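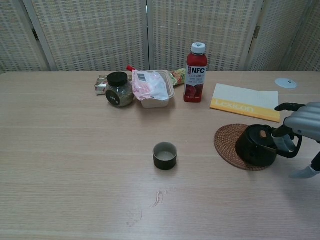
Chapter 6
Moisture and the Keeping of Dry Foods

6.1 Scope of the chapter

Chapter 5 dealt with foods preserved by heat. The present chapter deals with foods that keep at room temperature for the simple reason that they hold too little available water for microbes to grow. The group includes dried leaves, herbs, teas, flours, biscuits, crisps, nuts and milk powder. Their spoilage is slow and mostly chemical or physical: loss of crispness, caking, loss of aroma, fading of colour and rancidity of fats.

The reader should be able, by the end of the chapter, to read a sorption curve, to estimate the moisture gain of a packed food from the properties of its package, and to choose between a flexible pack and a rigid one for a stated shelf life. Section 6.7 on fat oxidation assumes the rate equations of Chapter 3.

6.2 Moisture content and water activity

Two measures of water in food are in common use and should not be confused. Moisture content is the mass of water in a sample, given either as a share of the total mass (wet basis) or as a share of the dry solids (dry basis). Trade documents generally use the wet basis. Calculations in this book use the dry basis unless the text says otherwise, as the mass of dry solids stays fixed while water moves in or out.

Water activity is the vapour pressure of water over the food divided by the vapour pressure of pure water at the same temperature. It runs from 0 to 1. A food left in still air for long enough reaches a water activity equal to the relative humidity of that air divided by 100. Two foods with the same moisture content may have quite different water activities, and it is the water activity that decides which way the water will move when they share a container. Raisins and cereal flakes packed together are the usual case: the flakes gain water, the raisins lose it, and both suffer.

Most bacteria do not grow below a water activity of 0.90, and most moulds do not grow below 0.70. Below 0.60 no microbial growth is expected. Microbes already present may survive, however, and a dry food should never be treated as sterile.

6.3 Critical limits

The limit that matters in practice is usually lower than the microbial one. A potato crisp is judged stale long before it could support mould. Dried leaves lose aroma and darken at water activities that are perfectly safe. For each product the packer must fix a critical moisture content, above which the product is no longer fit for sale, and this is done by tasting panels or by a mechanical test – commonly the force needed to break a piece.

Gaillard and Royer give a useful account of the difficulty in their notes on the Prolitz store trial. Mathis Gaillard set the limit for a dried mint by colour alone, while Fabrice Royer set it by the aroma of a standard infusion. The two limits differed enough to change the choice of film. The lower was adopted. The trial is taken up again in Section 6.9, where its data are used for the worked calculation.

6.4 Flexible packs

Snack foods are commonly sold in laminated film. A typical structure has an outer layer that carries the print, a barrier layer of metallised film, and an inner layer that melts to form the seal. The metal coating is extremely thin but lowers the passage of water vapour, oxygen and light by a large factor.

The barrier figure quoted by a film maker refers to flat, undamaged material. Creasing breaks the metal coating along the folds, and the passage of vapour through folded film may be several times the quoted value. Seals are a second weak point, particularly where crumbs or oil have been trapped in the seal area. Once a pack has been opened, its barrier value is of little interest: air enters freely through the opening, and rolling down the top reduces this exchange without stopping it.

6.5 Rigid packs

Glass does not pass water vapour or oxygen to any extent that matters here. All exchange in a sound glass jar takes place at the closure. A screw lid relies on a liner or on close contact between the lid and the rim, and the leak rate depends on the tightness of the lid, the state of the liner and the cleanness of the rim.

Clear glass gives no protection from light. Chlorophyll in dried green leaves breaks down on exposure, with a shift from green towards brown, and the change goes faster at higher moisture contents. Jars of herbs or tea should therefore be kept in a cupboard, or the glass should be tinted.

Headspace must also be considered. A jar of 500 ml that is half full holds a volume of air whose water vapour is small beside the water held in the leaves. A single opening does little harm. Repeated opening in a damp kitchen is another matter, and it is treated by the method of Section 6.8.

6.6 Sorption curves

A sorption curve, or isotherm, is a plot of moisture content against water activity at one fixed temperature. For most dry foods it has the shape of a stretched letter S. The curve obtained while the food gains water lies below the curve obtained while it loses water, and the gap between them is called hysteresis. For storage problems in which the product gains water, the lower curve should be used.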